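Search this site Enter keywords Go

The Hair Tie Problem, or Whether a Box Ever Fixed Anything

I have been asked by three separate readers this October to write something about small-item storage, and I have put it off because I don't believe in most of it. Drawer inserts, stacking trays, little pouches that go in bigger pouches. My own experience is that a person who loses hair ties will lose hair ties out of a nicer container.

Then Yanti Siregar wrote in. Yanti runs the swap table at our spring meet and has strong views on elastic. Her claim was that one open box, no lid and no dividers, kept on a table people walk past, will beat any organizer you can buy. She called it the one-box rule. I wrote back that it sounded like the sort of thing that works for nine days. She said to come up with something better, then, and I couldn't, so I agreed to try it for the month and report.

Some background for newer subscribers. In the spring issue I reviewed the Kondau drawer system, which has 2 tiers and a great many compartments, every one of them the wrong size for a claw clip. A claw clip is an awkward object. It won't lie flat and it won't stack, and if you put two in the same compartment they lock jaws and you have to pull them apart with both hands before you've had coffee. Kondau's answer is a deeper tray, sold separately. I gave it a poor review and got a fair amount of mail, most of it from people who had already bought the deeper tray.

The Orkum roll-up case did a bit better. It looks wonderful open and it looks wonderful closed. The trouble is the part in between, where you have to thread each elastic onto a loop, and I have yet to meet the person who threads elastics onto a loop at eleven at night. Ladi Adeleke did it faithfully until her sister came to stay, and after that the case was rolled up empty and everything was on the edge of the bathtub.

So, the open box. Yanti's version of the rule is short. Everything that goes in your hair goes in the box. Bracelets may visit. The box lives on a surface, in the open, and is never put in a drawer. When it gets too full to see the bottom, you take things out until you can.

I had objections, and I'll list them so it's clear that I went in with a bad attitude. An open box collects dust. An open box on a table gets other things dropped into it, such as coins and dead batteries and the screw from something. And a box with no sections turns into a nest, where the elastics wrap themselves around the clips and you come up with the whole lot when you only wanted one.
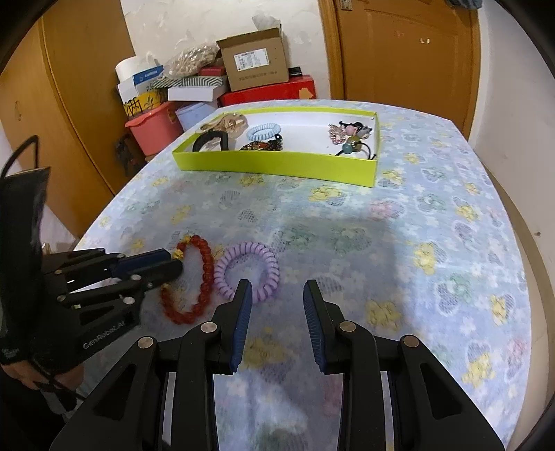
The lime-green box, with two items still at large on the tablecloth.

I have to give Yanti the color. I would have picked something quiet, a gray or a beige, and I'd have been wrong, because that green shows up against even a busy flowered cloth and the white inside does the rest. A black claw clip on white is easy to spot. So is the pink glittery one, and so is the light blue spiral tie. The dark floral scrunchie, which in a dark drawer would be as good as gone, is right there. I have owned several organizers with black linings and I would like to know who decided on that, given that half the hair ties sold in this country are black.

On the nest question I was partly right. Spiral ties behave themselves. They keep their shape and don't grab hold of anything much. Anything with ornaments on it is another matter. The black elastic with the teal and pink beads and the little cartoon figure is exactly the kind of thing that snags, and if I were running this box I would give that one a hook on the wall and be done with it. Yanti says I'm overthinking a hair tie. Possibly.

Now for what's outside the box. A lavender spiral tie and a red beaded bracelet, both lying on the cloth in front of where they might go – and here is my real quarrel with every storage method I've reviewed, cheap or expensive. The last step is always the one that fails. People will carry a thing all the way across the house and set it down next to its container. I do it with scissors. Ladi Ogundipe does it with her car keys, which she keeps beside the key bowl. A lid makes it worse, and I'll grant that having no lid at least takes away one excuse.

The bracelet raises a question the rule doesn't settle. "Bracelets may visit" is vague. A beaded bracelet with a charm on it is going to tangle with a spiral tie sooner or later, and beads on elastic don't enjoy being yanked. Chinyere Oyewole, who has restrung more bracelets for our members than I can believe she had time for, is firm that they should lie flat in something shallow, on their own. I side with Chinyere. A saucer would do. Yanti sides with Yanti.

A few notes on running it, for anyone who wants to try.

Pick a box with low sides and a pale inside. You probably have one already. Check the stack of cardboard you're keeping against the wall because they're good boxes. I've got a stack like that myself, and so does everyone who writes to this newsletter, and I include the ones who say they don't.

Put the big clips in first, toward one end, and let the soft things fill in. This is as much sorting as the method will stand. Once you start giving the scrunchies a corner you are on the road to dividers, and from there to the deeper tray.

Don't stock it. Gareth Haslam went out and bought a pack of 200 mini elastics for his daughters to get the box off to a good start, and what he had by the weekend was a box of mini elastics. Those belong in a jar with a neck. Five or six things you use every week is plenty.

Empty it out once a month onto the table. It takes a couple of minutes. Throw away any elastic with the metal join showing and anything that has lost its stretch. Spiral ties that have gone long and loose can be dropped in hot water for a bit and will often tighten up again, though I've had mixed results and the cheap ones just sulk.

Did it work at my house? Well enough to annoy me. I still had a clip turn up in the fruit bowl and I still had a battery turn up in the box. But I went the month without buying a new card of elastics, and I had been buying one pretty much every time I went past the drugstore. I'm not prepared to say the box did that. It may be that writing about a thing for a month makes you look at it, and that any container at all would have scored the same. I said as much about the Potenum jars two years ago and was told I had a heart of stone.

My verdict is that the one-box rule is the least bad of the lot, it costs nothing, and I'd drop the bracelet clause. I would also like to hear from anyone who has kept it going past the first season, with the truth about what's in there now. Dalen have sent me a revolving stand with pegs, which will be in the next issue once I've found somewhere to put it.

Corrections from last time: the member total I gave in the June item was wrong and should have been 1,675. Also, it was Ladi Ogundipe and not Ladi Adeleke who glued the comb. Both Ladis have asked me to make that clear.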